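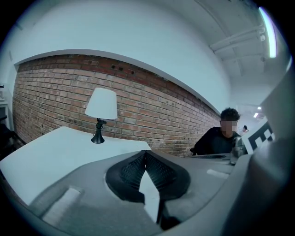

白色桌面上的一盏小台灯,白色灯罩,黑色灯座,后方是红砖墙。

旧砖房改成的社区阅览室八月起延长晚间开放,每晚多开两小时

2006-08-17 伦巴奥(Lumbao)街区消息

伦巴奥街区的社区阅览室本月开始试行晚间延时开放,闭馆时间由晚上七点推迟到九点。阅览室负责人苏尔别克在街区公告栏贴出的通知上写明,试行期到年底,之后是否保留要看使用情况和电费支出。

阅览室设在一栋旧仓房的底层,红砖墙在改造时保留了下来,砖墙以上的部分刷成白色,顶上的管线没有包起来,也一并刷白。这处房子原先归斯克利(Skerley)货栈使用,货栈搬走后空置多年,七月完成最后一轮整修。整修内容包括重做地面、更换窗户、增加插座,以及给靠墙的桌子配上台灯。

台灯是这次延时开放里花时间最多的一项。原来的照明全靠顶灯,开在房间中央,靠墙坐的人看书时自己的影子正好落在书页上。春天征集意见时,阅览室收到108份回条,其中76份提到光线问题,比提到座位和噪音的都多。

负责室内布置的土屋光子(Mitsuko Tsuchiya)介绍,最初的方案是在墙上装壁灯,后来放弃了。旧砖比较脆,墙上靠近顶部的地方已有几个小孔,再打孔要先请人加固,费用超出预算。改用台灯以后,墙面不用动,线从桌子后沿走下去,接到新增的插座上。

“灯要小,桌子本来就不宽,放一盏大的,书就摊不开了。”土屋光子说。她要求供货方提供白色灯罩,灯座颜色不限,最后到货的是黑色。

全部44盏台灯由菲瓦诺(Fivano)灯具店供货,分两批送到。第一批七月上旬到,摆上桌试用了一个星期,有读者反映灯光偏黄,看久了犯困,店方随后换了一批灯泡。第二批七月底到齐。旧桌没有换,只是重新刷了白漆。

阅览室的开关也做了调整。以前一个总开关管全部顶灯,现在顶灯分成前后两组,晚上七点以后只留靠门的一组,里面的座位由读者自己开台灯。离开时请随手关灯,管理员九点前会再走一遍。

延时开放的人手由两名兼职管理员轮换承担。其中一位是刚搬来街区不久的达希·卡利南(Daithí Cullinane),他以前在印刷厂上夜班,说这个时间段对他正合适。另一位泽琳·卡拉布卢特(Zerrin Karabulut)白天在附近的中学工作,每周值三个晚上。

据卡拉布卢特说,开头几天晚上来的多半是准备考试的学生,后来陆续有下班的人过来看报。她提到有几位读者喜欢固定的位子,来得晚了就在门口的椅子上等。阅览室目前不接受预约,也不允许用物品占座,离开超过半小时的座位可以由别人使用。

街区居民对延时开放的看法不完全一致。住在阅览室楼上的卡齐米埃拉·什切潘斯卡(Kazimiera Szczepańska)表示,她不反对晚上有人看书,但希望读者散场时不要在楼梯口聊天。“门一开,声音全往上走。”她说,夏天大家都开着窗,九点钟她的小孙子已经睡了。阅览室答应在大门内侧加装闭门器,并把自行车停放处挪到房子另一侧,挪动的时间还没有定。

另一位居民欧拉利娅·纳瓦雷特(Eulalia Navarrete)则希望周末也能延长。她经营一间裁缝铺,平日收工晚,只有周末傍晚有空。目前周末仍按原来的时间闭馆。苏尔别克答复说,周末值班的人手还没有落实,有合适的人选再考虑。

这次整修的费用大部分来自街区公共维修款,台灯和灯泡一项由韦尔坦斯(Weltance)纸品行资助。该行另外捐了500本横格练习本,放在进门处的架子上,学生可以自取,每人一本。截至发稿时架上还有剩余。

阅览室同时更新了几条使用规定。桌上可以放带盖的水杯,不可以吃东西。台灯可以在桌面上移动,但请不要拔下插头,也不要把灯搬到别的桌子上。灯罩是布面的,沾了灰请告诉管理员,不要用湿布擦。灯泡不亮时,把座位号写在服务台的登记本上即可,管理员第二天更换。

报纸架移到了进门右手边,过期杂志每月清理一次,需要旧杂志的居民可以在月底最后一天到服务台领取。儿童读物区的开放时间不变,仍在晚上六点结束,六点以后儿童须由家长陪同才可留在室内。

借书手续也照旧,凭街区住户证办理,一次可借四册,期限三周。延时的两小时内只办理还书,不办理新借和补证,需要办证的居民请在白天前往。

有关延时开放的意见可以投入大门旁的信箱,也可以当面向值班管理员提出。阅览室将在十一月汇总一次,结果贴在公告栏上。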